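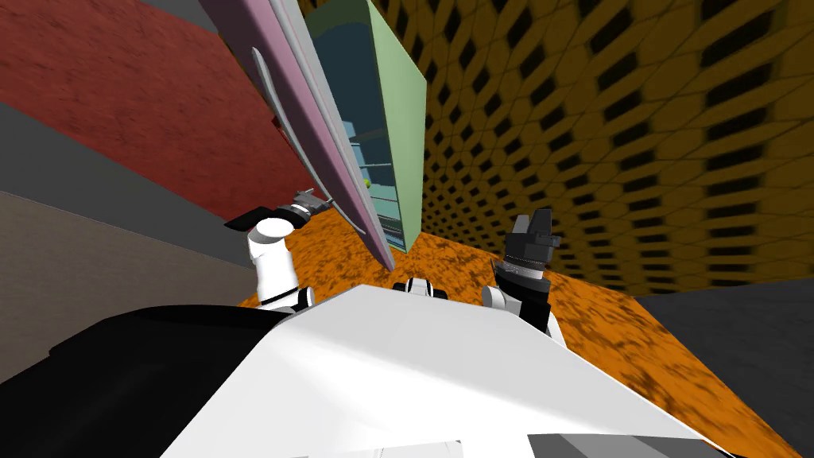
Home News Reviews Forums About

Merkbridge puts out a big planner update right before the holidays

12/22/20

If you've been waiting on the next Trirusus release from Merkbridge, it's up for download as of this morning, and I've already lost most of a workday to it. Trirusus is their motion planner for two-armed robots, the one a lot of us run in simulation before going anywhere near real hardware. I've been on the old version since spring and had a pretty long list of gripes, so I went in a little grumpy.

The main change is in how the planner treats doors. Before, you had to tell it where the hinge was and how far the thing would swing, and if your numbers were off the arm would fight the door until the whole run timed out. Now it makes a guess from the first bit of motion and keeps fixing that guess as it goes. Merkbridge says the new code got through 96 of its own test rooms without a hand-entered hinge. I can't check that number from my desk, but I did throw three of my own cabinets at it and two opened on the first try (the third one has a handle I modeled badly, so I'm blaming me).

They also cleaned up Paiva, the perception side. Paiva used to get thrown off by busy walls and floors, and my rooms are nothing but busy walls and floors — random textures on everything, the louder the better. It would find an edge in the wallpaper and swear it was a door. I've seen that once today instead of every ten minutes, so I'm calling it progress!
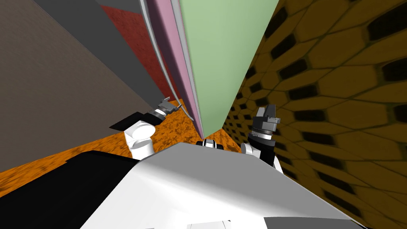 Both arms up beside the green panel, with the hexagon wall on the right.

What I like most is a small thing. The head view can now be logged at a tilt along with the joint readings, and the playback tool lines them up for you. I used to do that with a script I wrote at 2 in the morning and never looked at again. Playback does stutter on long runs, and the scrub bar jumps back to the start if you click it too fast, which made me say a few words out loud.

Not everything made it in. Pistis, the add-on that's supposed to tell you how sure the planner is about its next move, got pushed to January. That's a bummer, as it's the part I wanted for my own project. The release notes say the scores were coming out too high on half-open doors and they want more time with it. Fair enough, I guess — I'd take late over wrong.

Upgrading took me roughly 3 coffees, mostly due to the config files. The old ones load, but the arm names changed and you'll get a wall of warnings until you rename them. Back up your room files first. I've got a batch of drawers running tonight and I'll post the numbers in the forum once they're done.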